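Five things I watched this week

Friday, March 22, 2019

Quick one tonight, train at 6 and I haven't packed. Too much telly again. Notes as I wrote them, mostly.

1. Silix, episodes one to three. Space freighter, bad lighting, great theme tune. The captain mumbles. Subtitles on by minute ten. Will keep going becuase the cook is the best character on anything right now and they keep cutting away from her!

2. Rodeck. Cop show, rainy town, you know the one. 69 minutes for a pilot, why. Fell asleep, woke up, same car park. Sister loves it. We are not discussing it.

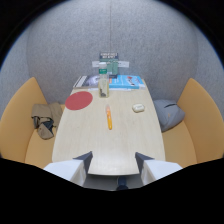
3. The Gimano concert film. Ok so this one. Shot over one night in December, the whole band looks frozen, and the drummer is playing in gloves. The slow version of the opener got me, had to pause it and make tea. Sound mix a bit muddy in the middle, gets better. Rent it, don't buy.

4. Chin. Sketch show, half hour, maybe four good minutes. The dentist one is very very good. The rest feels like a first draft. Skipped the musical number, sorry.

5. Old quiz show repeats. Not proud. The top prize was 60 dollars and a toaster oven and people were screaming. Better than the other four put togther, except the concert.

Back next week, probably with the end of Silix if the hotel wifi holds up. Comments are open again, be nice about Rodeck.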